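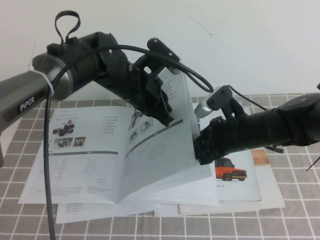

Temps de lecture : 2 min

Retrouver et classer les notices de ses appareils

Quand un lave-linge affiche un code d'erreur, la notice est rarement à portée de main. Elle est dans un tiroir avec les garanties périmées, ou encore dans le carton d'emballage à la cave. Un classement simple prend une soirée, et il se tient ensuite à jour en quelques minutes par an.

Ce qu'il faut

- un classeur à levier, dos large
- 22 pochettes transparentes perforées
- 12 intercalaires
- un feutre fin permanent
- un téléphone ou un scanner pour les copies

Étape 1 : tout rassembler

Faites le tour du logement pièce par pièce, sans trier. Regardez dans les tiroirs de cuisine, au-dessus du tableau électrique, derrière la chaudière et dans la boîte à gants si vous y rangez aussi les papiers de l'autoradio. Posez le tout sur une table.

Étape 2 : éliminer

Jetez les notices des appareils que vous n'avez plus. Pour les modes d'emploi en plusieurs langues, gardez le livret entier s'il est agrafé. S'il s'agit d'un grand dépliant, découpez la partie en français et recyclez le reste - vérifiez d'abord que les schémas ne sont pas imprimés au verso d'une autre langue.

Les feuillets de sécurité génériques peuvent partir. Conservez en revanche les vues éclatées et les listes de pièces détachées, même pour un appareil récent.

Étape 3 : noter la référence

Sur la première page de chaque livret, écrivez au feutre le modèle exact, le numéro de série, la date et le lieu d'achat. Une même notice couvre souvent plusieurs modèles. Celle de ma hotte Madard en décrit quatre, et les filtres diffèrent de l'un à l'autre. Le numéro de série se trouve en général sur une plaque à l'intérieur de la porte, sous l'appareil ou à l'arrière.

Étape 4 : classer par pièce

Le classement par marque ne tient pas longtemps. Classez par pièce : cuisine, salle de bains, séjour, garage, jardin. Le chauffage et la ventilation méritent leur propre intercalaire. Glissez dans la même pochette la notice, la facture et le bon de garantie. Les tickets thermiques s'effacent, photocopiez-les avant de les ranger.

Les livrets épais font gonfler le classeur. Au-delà de 60 pages, mettez-les dans une boîte à part et laissez dans la pochette une feuille qui y renvoie.

Étape 5 : faire une copie numérique

La plupart des fabricants proposent le PDF sur leur site. Téléchargez-le et nommez-le toujours de la même façon : pièce, appareil, marque, modèle. Par exemple : cuisine_four_Plemesard_modele.pdf. Si le fichier n'existe plus, scannez au moins les pages d'entretien et le tableau des codes d'erreur.

Tenir à jour

À chaque achat, rangez la notice le jour même. Je repasse tout en revue en août et je retire ce qui a été vendu ou donné. Lorsque vous cédez un appareil, donnez la pochette complète avec.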